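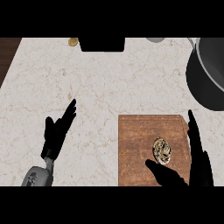

Figure 11. Simulated counter at the start of an episode, both hands in view.

4.3 Recording episodes in the simulated kitchen

Before you begin, load the kitchen set in Hadisa and check that the headset is paired. Each operator records under their own login.

1. Open the Record panel and choose a task from the list.

2. Hold both hands still in front of you until the robot hands stop drifting. The fingers should follow yours without a visible lag.

3. Look down at the counter. The cutting board and both hands must be in view before you start.

4. Press the left pedal to start recording.

5. Carry out the task at your normal speed. If you miss a grasp, try again in the same episode — recovered mistakes are useful to the learner.

6. Move both hands clear of the board and press the left pedal again to stop.

7. Mark the episode Keep or Discard. Discarded episodes stay on disk until the next export.

Note: The black bands at the top and bottom of the view are part of the saved video. Do not crop them. The training loader expects them.

Note: Object positions change with the seed number. To repeat a layout, type its seed (for example, 207) in the Seed box before step 4.

Caution: Do not take off the headset while recording. The hands will jump, and the whole episode must be discarded.

If the export stops with error 419, close the Record panel and run the export again. Report repeated errors to Prasanna Mollah.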